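How I Do My Brows at Home (Without Ending Up Surprised-Looking)

I've been shaping and tinting my own eyebrows for 8 years now, and I still get messages asking how I do it, so I've finally sat down to write the whole thing out.

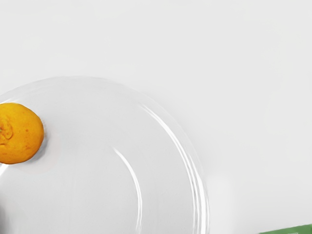

First, a bit of history. I was a teenager when thin brows were the thing, and I went at mine with my mum's tweezers every night before bed. They never fully forgave me. The left one grew back patchy at the tail and the right one has a little swirl at the front that points up no matter what I do. So everything below comes from someone with fairly average brows who has made most of the mistakes already!

What you'll need

A pair of slanted tweezers (mine are the Talo ones, and I've had them so long the paint has worn off)
Small curved nail scissors
A clean spoolie, or an old mascara wand washed really well
A white or nude eye pencil
A brow tint kit, if you're tinting
Petroleum jelly or any thick balm
Cotton buds, more than you think
A mirror near a window

About that last one. Please don't do this under the bathroom light. I did mine in the bathroom for years and then got in the car and saw every single hair I'd missed in the sun visor mirror. I now do them mid-morning at the bedroom window with a mirror propped on the sill.

Step 1: Leave them alone

I know, rubbish first step. But if you've been plucking regularly, put the tweezers away for 5 weeks. You'll go through a scruffy stage and there will be a moment when you want to tidy just the one hair. Don't! Concealer over the strays gets you through it, and a fringe helps if you've got one. I did my last big grow-out in October, when I was in a woolly hat most of the time anyway.

Step 2: Draw the shape before you touch anything

Brush the hairs up and wipe off any make-up. Then take your white pencil and colour over everything you think you want gone.

For the start of the brow, hold a pencil upright against the side of your nose and see where it crosses. For the end, tilt it from the side of your nose past the outer corner of your eye. For the arch I look straight ahead and go just past the outer edge of the coloured part of my eye. These are only rough guides, mind you. My friend Piyumi Samarakoon has close-set eyes and starts hers a touch further out than the pencil says, and they look gorgeous.

Now step back. Properly back, across the room. If it looks good from there, carry on. If one side looks heavier, rub out the pencil and try again. It costs you nothing at this stage.

Step 3: Pluck

Only take the hairs under the white pencil. Hold the skin taut with your other hand, grip the hair as close to the root as you can and pull in the direction it grows. Do two or three on one side, then swap. If you finish one brow completely and then start on the other you'll spend the rest of the morning trying to match them, and they'll get smaller and smaller (ask me how I know).

I do this after a shower, when my skin's warm, and it stings less. Some people hold an ice cube on first. I tried it and just had a wet, cold face.

Step 4: Trim, but barely

Brush the hairs straight up with the spoolie. Anything poking well above your shape can have its very tip snipped off, one hair at a time. Then brush them down and look again. I skip this step more often than I do it. Trimmed too short, the hairs stick straight out like a doormat and there's no fixing that with gel.

Step 5: Tint

Do a patch test 48 hours before, every time, even if you've used that brand for ages. Behind the ear or inside the elbow is fine. If it itches, goes red or swells, wash it off and don't use it on your face. Check the leaflet too, as some kits want it done differently, and make sure the kit is meant for brows in the first place.

I also leave a day between plucking and tinting so the skin has calmed down.

When you're ready, put a thin line of balm all the way round the brow, close to the hairs but not on them. Mix the tint as the box tells you. I use Narora in the mid brown and it suits my dark blonde hair nicely; I used Irham before that and found it went a bit reddish on me, though Piyumi swears by it. If you're torn between two shades, get the lighter one.

Start at the tail and work inwards, so the front of the brow gets the least time. With my kit I wipe it off after 2 minutes and look, and if it's too pale I put a bit more on, staying inside the maximum time on the leaflet. Wipe with damp cotton until it comes away clean. Keep your eyes closed if anything's running, and if it gets in your eye, rinse with plenty of water straight away and get medical advice if it's still sore.

They'll look dark at first. Mine always look like marker pen until the next morning! A gentle face wash usually takes the edge off.

Step 6: Keeping them nice

I brush through mine every morning with a clear gel (the Dewan one, in the little square tube) and pull strays when I notice them. No retinol or acids near the brow for a couple of days after tinting. Oily cleansers fade the colour quicker, so I go round them when I'm taking my mascara off.

A few things I've been asked

Sigita Raudsepp wrote in to ask whether you can do this with very sparse brows. Yes, but I'd skip most of the plucking and go straight to the tint. It picks up the fine pale hairs you can't normally see, and you might have more there than you thought.

Can they ever match exactly? Mine don't, and I don't think they'll ever be 100 per cent even. I stop when they look right from across the room.

How often do I tint? Roughly once a month, or when I catch myself reaching for the pencil again.

If you've got a trick for hairs that grow upwards at the front, leave it in the comments, please. Mine's still winning.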